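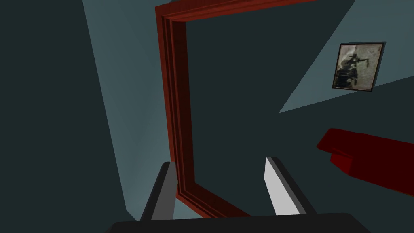 Robot Manipulation II
Brurkport Technical College
Lecture 9: A false grasp and what came after it
Posted 01/03/2024

Reading before class: chapter on grasp verification, and the log file in the course folder. Bring the log with you. We will go through it line by line in the second half and it is hard to follow from the projector.

1. The setup

The task is pick and place in simulation. An Aubert arm with a parallel gripper has to pick up a red bell pepper and set it down at a goal position on the same surface. The simulator is Sullar. Motion planning is done by Prurnent, with the settings you used in Lab 4. There are other objects in the scene, including a block with a marble texture, and the planner treats all of them as obstacles.

The task was run 300 times with the pepper's starting pose changed each time. It failed in 60 runs. In all 60, the controller reported a successful grasp and went on to the transport step with nothing in the hand.

Please note the difference between a failed grasp and a failed grasp that is reported as a good one. The first is ordinary. Every picking system misses sometimes, and the program backs off and tries again. In the second case the program has wrong information and every step after that is built on it.

2. Sequence of a normal run

The controller goes through these states:

SEARCH. The arm moves to a viewing pose and the pose of the target is estimated.
APPROACH. The gripper moves to a point 300 mm from the grasp point, fingers open, and stops.
ADVANCE. Straight-line motion along the approach axis to the grasp point.
CLOSE. The fingers close until they meet resistance or reach the closed position.
VERIFY. The controller checks the finger gap. If it is larger than zero, the object is marked as held.
TRANSPORT. The arm moves to the goal.
RELEASE. The fingers open and the arm backs away.

Learn these names, as the log uses them and so will the homework.

3. What went wrong

The grasp point was taken as the center of the object's bounding box. For most of the objects we have used this term that is good enough. A box or a can has its center of volume close to the center of its bounding box, whichever way it is turned.

A bell pepper has a stem. The stem is part of the mesh, so it is part of the bounding box, and it adds length on one side while adding almost no volume. The computed grasp point is pulled toward the stem end. With the pepper lying on its side and the approach coming from across the body, the error is small and the fingers still close on flesh.

When the approach comes from the stem end the situation changes. The fingers are now moving along the long axis of the box, and any error along that axis is an error in depth. The advance stops too early. The fingers end up on either side of the stem with the body of the pepper still out of reach beyond the tips.
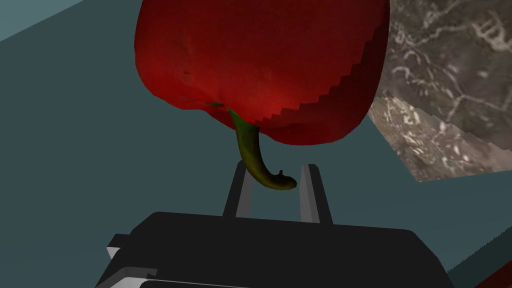

The fingers then close. They meet the stem, which is thin but solid in the physics model, and they stop. The gap is small but it is larger than zero, so VERIFY passes and the pepper is marked as held. In the first part of TRANSPORT the stem slides out and the fingers go on to the closed position. No state after VERIFY reads the finger gap again, so the program does not notice.

Two separate mistakes are needed for this. The grasp point is wrong, and the check is too weak to catch it. If you fix only the grasp point, the 60 failures go away and the weak check stays in the code until some other object exposes it. Many of you did this in the practice report. You found the bounding box problem, fixed it, got clean runs and stopped there.

4. The second effect: the attached object

This part is the reason the case is in a safety lecture.

When an object is marked as held, Prurnent removes it from the list of obstacles and attaches its shape to the gripper. From then on the planner thinks the pepper moves with the hand. This is correct behavior when the pepper is in the hand. When it is not, the planner has two errors at once:

There is a pepper in the world that the planner does not know about. It will plan straight through it.

There is a pepper on the gripper that does not exist. The planner will take wide detours to keep it clear of things, and sometimes it will report that no path exists when the way is open.

In several runs the arm struck the real pepper on the way out and pushed it into another object. In simulation this costs nothing. On a physical cell the thing the planner does not know about could be a glass jar, a fixture, or a part that has been left where an operator will reach for it.

Also look at the detours. A person standing next to a robot builds up an idea of where it usually goes. An arm that swings wide around something that is not there is harder to predict, and people step into places they think are clear. A planner with a wrong world model is a hazard even if it never touches anything.

5. Why the force limit did not help

The usual question at this point is why the force limit did not stop the arm. The limit was switched on and it was working. The pepper is light and free to slide, so pushing it takes very little force, and the limit was never reached. A force limit protects against hitting something that pushes back. It does not tell you that an object is in the wrong place. Do not list it in your hazard sheet as a protection against a dropped or missed part.

6. Changes made

The following were made in this order, and the full set of poses was run again after each one.

a) Minimum gap by object. Each object in the library now has a smallest believable grip width. For the pepper it is well above the thickness of the stem. A gap below that value fails VERIFY and the arm goes back to APPROACH.

b) Lift test. After CLOSE the arm raises the object a short distance and holds for 700 ms. The gap is read at the start and at the end of the hold. If it has changed, the grasp is rejected. The hold time is long enough for a slipping stem to show up and short enough that it does not slow the cycle much.

c) Gap monitoring during TRANSPORT. If the fingers reach the closed position at any time before RELEASE, the arm stops, the object is detached in the planner, and the controller goes back to SEARCH. It must go back to SEARCH and not to APPROACH – the old pose can no longer be trusted after the object has been moved.

d) Grasp point from the mesh volume. The center is now computed from volume, so the stem has very little effect on it.

The order is on purpose. With (a) to (c) in place and the old grasp point still being used, the pepper was still missed in the same poses, but every miss was caught. Only then was (d) added. If (d) had gone in first there would have been no misses left to test the checks with.

7. Points students often get wrong

"The gripper said it was holding something." It was, for a moment. The finger gap tells you that something is between the fingers. It does not tell you what it is or which part of it.

"It is a simulation problem." The contact between finger and stem may be more forgiving in Sullar than in real life, and a real stem might snap. The logic error would be the same on a physical arm.

"Add a camera check." You can, and it is a good addition, but think about where the camera is. A view from the wrist that shows the object close beyond the fingertips can look a lot like a view with the object between them. Depth along the view direction is the thing you most need and the thing a single image gives you least well.

8. Homework (due at the start of the May review session)

Take three objects from the library that have a thin part sticking out. Handles count, and so do stems. For each one, work out the approach direction that would cause the fault in section 3 if change (d) were removed. Give the direction in the object's own frame.

Then write the VERIFY state again in your own code with changes (a) and (b). Hand in the log of one rejected grasp and one accepted grasp for each object. Mark the line in the log where the planner attaches the object. If that line comes before the end of the lift test, go back and move it.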